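Umbrella company or straight PAYE for a payroll contract?

Forum: Work and Careers > Job hunting > Agencies and contracts

tallyho_pete
Been offered a payroll contract through an agency called Veltevau, end client is Notdale. They run a weekly payroll and a monthly one, 500 people all in, and the person who normally does it is going on leave in March. The agency rang at 8 in the evening and wanted a yes by the next morning, which put my back up straight away.

The advert said 153 a day. I asked if that was what I'd be taxed on and got a lot of waffle about "assignment rate" and "depending on your chosen umbrella". The umbrella they want me to choose is Zalari. I was told I could pick another one but it would "slow down onboarding".

I've done payroll for years but always as a permanent employee. Is 153 through an umbrella as poor as I think it is?

marrowfat
Yes.

Slightly longer answer. If 153 is the assignment rate, the employer's National Insurance comes out of it before you see a penny, then the apprenticeship levy if they pass that on, then the umbrella's margin, and your holiday pay is made out of whatever is left. Then you pay your own tax and NI on top. You run payroll, so sit down and do it on paper. You'll be cross by line three.

Ledgerline
I'd push back a bit on marrowfat. I've been through umbrellas for most of my contracts and it's fine as long as the rate is set with that in mind. The deductions aren't a swindle, they're the cost of employing you, and somebody has to pay them. What matters is whether the rate was bumped up to cover it. Ask the agency for the PAYE rate and the umbrella rate side by side. If they're the same number then walk.

marrowfat
"As long as the rate is set with that in mind" is doing a lot of lifting there. When has an agency ever bumped it up without being asked?

Ledgerline
Mine did, twice. I know that isn't what you want to hear.

tallyho_pete
I asked. The reply was "we don't offer agency PAYE on this role". So there's no second number to look at.

Also asked for the key information document and they said I'd get it once I'd signed. I'm fairly sure that's back to front.

Chidubem Uzor
It is back to front. You should have it before you agree terms with the agency. It's meant to show who employs you, who pays you, and an example of what you'd take home. Ask again by email, in one line, and keep the reply. If they still won't send it I'd treat that as your answer about the whole job.

I do payroll for a care group and we take on temps from agencies a couple of times a year. From our side of the desk, the rate we pay and the rate that shows up in the advert are often miles apart. You're allowed to ask what the client is being charged. They're allowed not to tell you.

soup_dragon_77
Don't agree with the gloom. A contract at Notdale on your CV is worth something if you've only ever been in one place. Take it for the experience, do the cover, leave with a reference. You can be fussy about the next one.

marrowfat
Experience of what? He's done payroll for years. He'd be giving them experience.

soup_dragon_77
Of contracting, obviously. No need to be like that.

tallyho_pete
Bit of an update. The document turned up this afternoon after I emailed. Zalari's margin isn't the worst I've heard of but there's a "processing charge" underneath it with no figure, just the words "where applicable". The holiday pay box is ticked as "advanced", so it's rolled into each week and nothing gets put by.

They've also added that I'd need to do 2 handover days before the start date and these are "at the discretion of the client". I read that as unpaid.

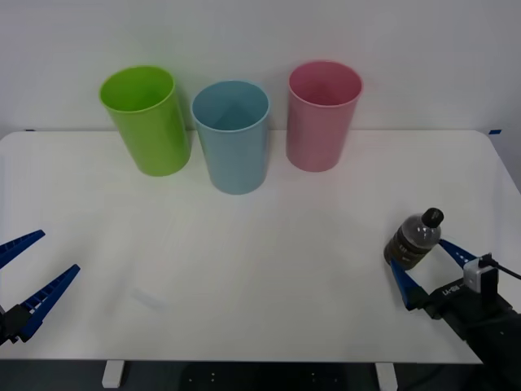

Things I'd want in writing before saying yes

Ledgerline
Putting these in one post so Pete can copy them into an email.

1. The umbrella rate, and confirmation that it's the figure before employer's costs.
2. What the processing charge is in pounds, and when it applies.
3. Holiday pay: advanced or kept back, and whether you can change it later.
4. Handover days paid at the full rate.
5. Notice on both sides.
6. Who signs your timesheet, and who does it when they're away.

Number six sounds petty. I once waited the best part of a month over it.

marrowfat
Good list, I'll give you that. I'd add a seventh, which is whether you can use an umbrella of your own choosing without the start date slipping. "It'll slow things down" usually means they have an arrangement with the one they're pushing.

Ledgerline
Sometimes. Sometimes it just means the other firm isn't on their approved list and checking takes a week. I wouldn't assume money's changing hands.

marrowfat
I would.

Chidubem Uzor
Either way, look at the first payslip properly. Check that the tax code is right, that the employer's costs are shown separately from your own deductions, and that the gross matches the hours. If anybody offers you a loan, an advance or a "top-up" that isn't taxed, get out. I have no reason to think Zalari does that, I'd say it about any of them.

tallyho_pete
Sent the list. In the meantime I rang Akande, who are smaller and mostly do accounts jobs. They've got a part-time payroll post at 120 a day, but it's on their own PAYE with holiday on top. On the back of an envelope there's some 2 pounds a day between them once everything's out, and that's before the mystery charge.

soup_dragon_77
Then take the higher one?

tallyho_pete
For 2 pounds a day and two days of handover for nothing? I'd be well behind by the end of the first month.

marrowfat
Did Akande say how long it runs? Part-time at an agency can mean three days this week and one the next.

tallyho_pete
Three days a week, they said. Not in writing yet. I've asked.

Ledgerline
Get that in the contract or it's only a chat. And don't turn the Veltevau one down until you've got it.

tallyho_pete
Veltevau have answered one question out of seven. Handover days are "an investment in the relationship". Still waiting on Akande.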